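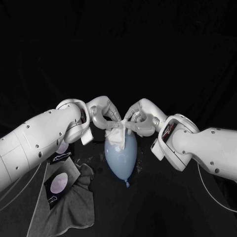
Nusten Call Filter — Support ticket
Subject: Known numbers sent to spam after app update
Opened by: Styliani Lazaridis
Status: Resolved

Monday, 8:40 a.m.
Since the last update, Call Filter has been sending calls from my office to the spam folder. The office uses a Gravside phone system with 21 extensions. All of them are in my contacts, but the phone doesn't ring. Calls from family come through fine. I have restarted the phone and reinstalled the app.

Support, 9:15 a.m.
Please open Settings, then Block List, and tell us how many entries it shows. Also check whether "Block similar numbers" is on.

Styliani, 9:32 a.m.
It shows 1,000 entries. I had 200 before the update. "Block similar numbers" is on, and I don't remember turning it on.
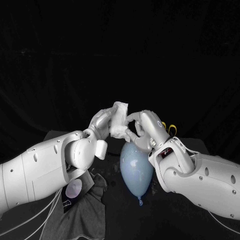
Two robot hands holding a tissue above a pale blue balloon.

Support, 10:05 a.m.
Thank you. The update switched that setting on for accounts with an imported list. It blocks any number that shares its first six digits with a blocked one, and your office numbers match an entry in the Tsoukalas list. Please do the following:
1. Turn off "Block similar numbers."
2. Tap Rebuild List and leave the app open until it finishes.
3. Turn on "Always allow contacts."

Styliani, 10:50 a.m.
Done. The rebuild stopped at 600 entries the first time, so I ran it again on Wi-Fi and it finished. The list is back to 200. I had the Tridthorpe branch call me from two extensions and both rang. Voicemail from the missed calls is still in the spam folder.

Support, 11:10 a.m.
Old voicemail has to be moved by hand — press and hold each message, then choose Not Spam. Closing this ticket. Reply here to reopen it.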